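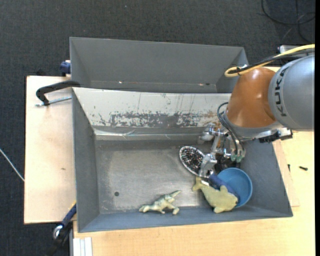 The KUKA arm over the front bin, with the hairbrush, the bowl and the two toys.

Setting Up a Bin Picking Run

These steps are for student teams in the robotics project course. Read them before your first lab slot. A full run takes 47 minutes if the station is already set up, so don't book a slot shorter than an hour.

Before you start

Sign in on the sheet by the door and check that the last team left the arm in its home position. If the arm is anywhere else, do not move it. Call Florian Tessier or Riaan Van der Merwe.

Check the bins

The two bins have to stay where they were when the camera was calibrated. Push lightly on each corner. If a bin moves, tighten the clamps by hand and run the calibration check from the Stalton menu. The result must be under 3 mm. The scraped paint on the sloping panel of the front bin is old, and you don't need to report it.

Look at the hoses and cables on the wrist. They should hang free of the fingers. Keep slack in the yellow cable or it will pull when joint six turns.

Load the objects

Take objects from the Griltley crate only. For a first run, use a mix of shapes: something with a handle, something round and hollow, and a couple of soft or uneven toys. Let some of them touch. A toy dolphin or shark up against a bowl is a fair test, and so is a handle lying across the bowl. Leave one object on its own near a wall, like the green dinosaur.

Run the picks

1. Close the gate and press reset.
2. Load your grasp file in Stalton.
3. Set speed to 21 percent. Do not go higher until Capucine Pruvost has signed your sheet.
4. Start the run. One person watches the arm with a hand on the stop button, and the other writes the log.
5. After six failed picks in a row, stop and save.

Common problems

Fingers close above the object: the depth offset is wrong. Run the calibration check again.

Arm stops near the right wall of the bin: your approach angle is too flat. Make it steeper and reload the file.

Shiny spots picked as objects: raise the confidence limit in your grasp file.

When you finish

Send the arm home, return the objects to the crate and copy your log to the team folder. Logs are due Wednesday before class.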